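I've been buying Ruvari pajamas for my kids since the oldest was in footies, so when they opened up their Dukalthorpe workroom for a Thursday visit I was in the car before I'd finished my coffee!

First stop was the cutting room, where one long table can handle 1000 tiny sleeves in a morning. It's loud in there, and it smells like a freshly ironed shirt.

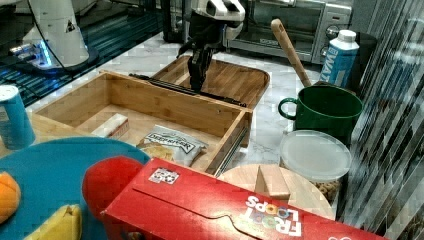 Next door is printing. The new Grorkley print (sleepy badgers, and yes, I squealed) comes in 3 colorways, and I'd take the mustard one home in every size.

I asked about the scratchy neck labels from last year – they're gone, it's all printed on now.

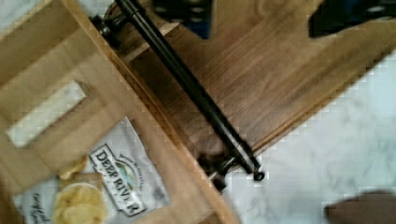

The sample rail was my favorite part. Matching sets for grown-ups, babies and even a robe for grandma, with proper pockets. Sizing still runs small, so go up one if your kid is between sizes.

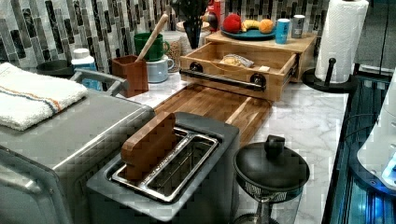 Toaster on the marble countertop

We finished in the little shop, where the seconds bin is dangerous. I came out with 2 sets and a Brynjólfsdóttir wool hat I really didn't need – the earflaps got me.

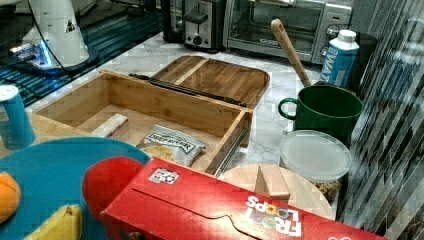
Parking is tight, so get there before ten. They're hoping to do another one in May and I'm already on the list.

1398 shares
3 comments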